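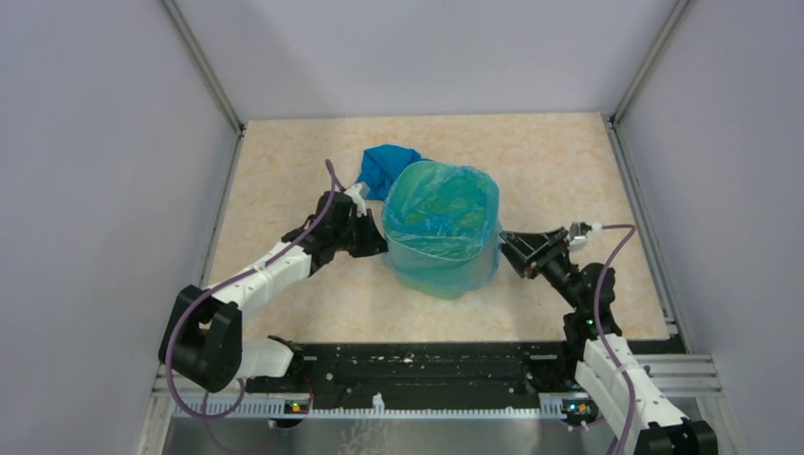 A translucent blue-green bag standing open, with a blue cloth behind it.

Estosetti brings the Uibo standing bag to the home kitchen

ZIRUVCOMBE, August – Estosetti, a supplier of household goods, announces today that its Uibo standing bag is available for private customers. Until now the bag was sold only to canteens and holiday apartments. It is delivered in packs of 8 and can be ordered from the Estosetti web store under the item number 2349.

The Uibo is made for the short cleaning that comes after cooking. Many people know the problem: the bin is under the sink, the hands are full, and the ordinary bag falls closed at the wrong moment. The Uibo can be opened wide and its rim folded to the outside, so that it stands on the worktop or on the floor while the kitchen is put in order. The film is translucent, and the user can see when it is time to change the bag.

The product was developed together with Feser, a small workshop which has made films for packing for many years. Before the sale to private customers began, 115 households in Ziruvcombe received the bag for use at home and sent their remarks to the company. Most of the remarks concerned the rim, and Feser made it softer for the present version. 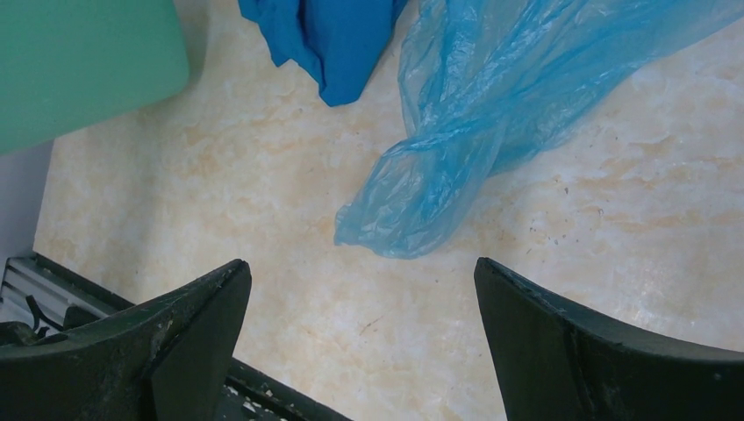

Estosetti also publishes a short guide to cleaning the worktop, which is free of charge and comes in every pack. It recommends to begin with the larger things and to lift every board and mat before wiping. On a pale marble-look surface with peach and beige veins, little dark specks like crumbs are easy to notice in one place and easy to miss in another, where the pattern is stronger. The guide therefore advises to wipe with a dry cloth first, always toward the open bag, and only then with a damp one.

The first delivery is limited to 2000 packs. Shops in the region will receive the product later, and the company will inform them by letter. Retailers who wish to have a sample pack may write to the sales office of Estosetti in Ziruvcombe – please mention the item number and the delivery address.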